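Storing small items in plastic drawer units on a shared tabletop
Posted in Home and Office Storage - Tanelia Community Help

Kartini Krishnan
Our office on the second floor of the Pakmont building is replacing its open supply trays with small plastic drawer cabinets. They will hold stamps, clips, spare keys and label rolls, and will stand on tables that several departments share. The budget for the whole floor is $700, and the change is to be finished by the end of September.

I would appreciate advice on two matters. First, should the cabinets be fixed to the tables? Our facilities office does not permit screws or permanent glue. Second, is there an accepted way of labeling drawers when the contents change often? Our present labels are handwritten on masking tape and leave a residue that is difficult to remove.

Saulius Zariņš
Fixing is seldom necessary for a small cabinet, provided that the heavier contents are kept in the lowest drawer. A light cabinet will slide when a drawer sticks, and a thin rubber mat cut slightly smaller than the base will usually prevent this. Removable putty is also acceptable, although it should be tested first on the underside of the table.

Users should be able to reach the drawers without turning the cabinet. On a table used from one side only, it may be set at an angle to the edge.

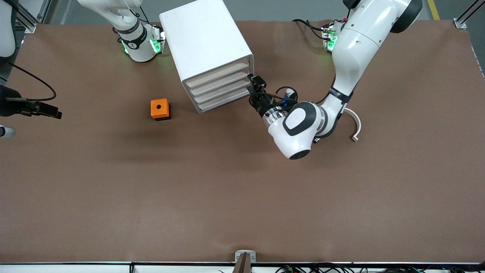

White plastic drawer cabinet set at an angle on a brown tabletop.

With regard to labels, I recommend card inserts in clear adhesive sleeves. The sleeve remains in place and only the card is changed. Name the category and leave out the individual item - "Fasteners" will outlast "Small silver clips". For the existing residue, apply a little cooking oil with a soft cloth, leave it for 10 minutes, and wash with warm water and dish soap. Solvents may cloud the plastic and should be avoided.

Spare keys should not be kept in an unlocked drawer on a shared table. A wall-mounted key box would be more suitable.

Flurner
We use the Jelínek ones. 3 drawers each, no mats, and they have stayed where they were put. Please check the drawer depth before ordering, as label rolls did not fit ours and had to be returned.

Kartini Krishnan
Thank you both. The keys will be moved on Wednesday. I will measure the label rolls before the order is placed.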